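Working Life at Indgate: The Evening Desk

Bello Uzor joined the Indgate residence program in December as evening coordinator, a post that covers the Larnham and Eltum buildings. Together they house 264 students. He spoke with the newsletter about late hours, noise complaints and the new guest policy.

The evening desk opens at 5 p.m. and closes well after most offices are dark. Mr. Uzor said the first weeks were spent learning names. "Students will bring you a problem if they know you," he said. "They will not bring it to a form."

Most calls concern lost keys and noise. Under the revised policy, quiet hours begin an hour earlier on Sunday, a change requested by residents of Eltum. Mr. Uzor supports it, though he noted that the walls in Larnham are thin and that rules alone will not fix them. "I have asked for door seals on 3 floors," he said. "We are waiting for a price."

Guests must now sign in at the desk after 8 p.m. Some residents objected at first, and Mr. Uzor met with them in the Edet Lounge over two evenings. The sign-in sheet was shortened as a result. "They had a fair point — we were asking for more than we needed," he said.
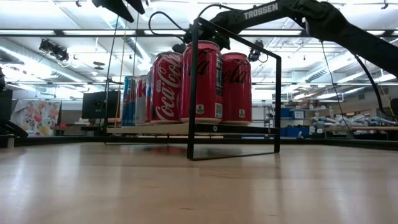

Canned drinks on a small black metal rack.

Mr. Uzor previously worked nights at a hotel and said the two jobs have much in common. He hopes to add a second staff member to the desk during exam weeks. The request is under review by the housing office.

Residents may reach the evening desk by phone or in person on the ground floor of Larnham.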